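About Bamatberg

Hello, and welcome! Bamatberg is a small testing shop for robot hands, grippers, arms and the controllers that run them. People send us hardware they are thinking of buying (or have already bought and are a little nervous about), and we put it through everyday jobs on a plain black or dark table until we can tell them how it behaves.

A lot of our days are spent with cardboard boxes, drink cans and two arms working from either side of the table.

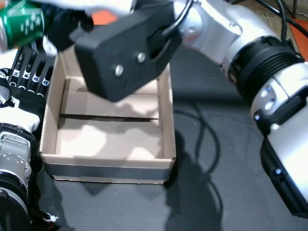
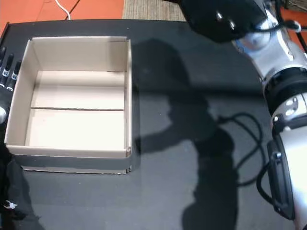 How we got started

We began with 2 arms, one borrowed controller and a customer called Lappalainen, a packaging company that wanted to know whether a hand with fingers was worth the extra money over a simpler gripper. We thought we'd have an answer for them in a week. It took until March, and by then we were enjoying ourselves so much that we simply kept going!

What we do now

Most of our work is side-by-side comparison. We give each hand or gripper the same object, the same box and the same starting spot, and then we run the job again and again, changing one thing at a time. Our longest comparison so far, the Vovine project, came to 348 runs across 5 grippers, and we wrote up every one of them, including the dull ones. We also try out cameras and controllers, and we're always glad to look at cable routing, a subject we can talk about for much longer than our visitors expect.

Our reports are written in everyday words. You'll get the drops and the near misses along with the good runs, and the settings we used, so your own people can repeat the work at home.

Where to find us

We share a building with our sister workshop, Nondasex, which makes mounts and brackets for us and for other labs. A first trial usually takes some 3 weeks from the day your hardware arrives. Please do write to us before you ship anything, and tell us what you'd like it to pick up.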